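Hitard handheld gripper kit, worth the money?

teodor_j
Had the pair since November. Light enough, and the jaws hold thin cloth well. Setup took 2 days.

Nogueira42
Two days? Mine took an afternoon. The Stundero set is better value.

teodor_j
Stundero's jaws were too stiff for me. I mostly do cloth jobs at a desk — wiping, folding, tidying.

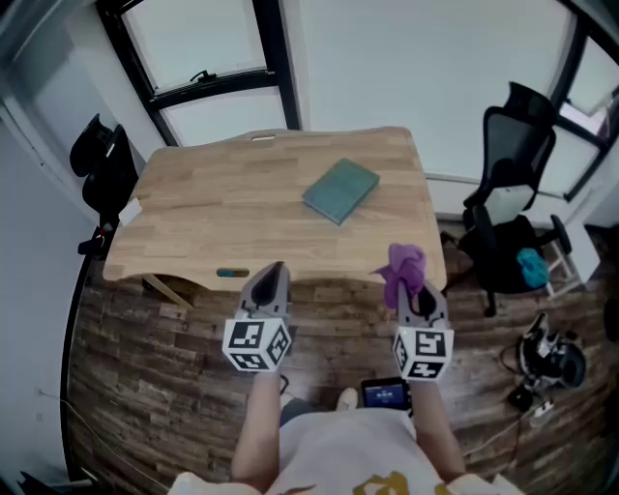 Battery lasts 39 minutes with the screen on, so I'd buy a spare.

priltgate
39 is poor. I'd wait.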